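Inventory at Panicker Street

The estate was to be cleared by September, and Blažena Lukáč had been given the kitchen. 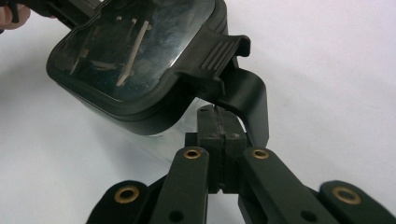

Item 146. Container, clear side wall, black rim, latch tab on the right. Lid scratched.

She worked to the method Satish Varma had set out. Each item received a number, a line of description and one of 4 codes: keep, sell, give, discard. Contents were listed separately. A container with a lid was to be opened, emptied, closed again and tested for seal. If the seal failed, the code was discard.

By the second afternoon she had filled two ledgers. The pans were done, and the jars, and the drawer of string. Item 146 came from the back of the lower cupboard, behind the flour. The lid was smudged and did not give a good view of what was inside. She wiped it with a cloth and the view did not improve.

The latch had a row of ridges for the thumb. It was stiff. She pressed it outward, then up, and it released on the third attempt.

Inside were recipe cards, more than 100 of them, written in her aunt's small upright hand. Each card had a number in the corner. The last was 959. Most of the numbers between were missing, and there was no index. The cards gave weights and oven times. A few gave other things. Card 31 said: plum cake, 50 minutes, Blažena does not like the skins. Card 208 said: soup, for when she visits, double the dill.

She read for an hour. The light moved off the counter and she turned on the lamp.

Satish telephoned at six to ask how far she had got.

"One forty-six," she said.

"That was the number at lunch."

"Yes."

He asked whether there was a problem with the seal. She closed the lid, pushed the latch down until it clicked, and turned the container over above the sink. Nothing shifted at the rim.

"The seal is good," she said.

"Then what is the code?"

She wrote it in the ledger – keep – and on the line for contents she wrote: cards, incomplete. Then she took down item 147, a colander, and looked for the dill.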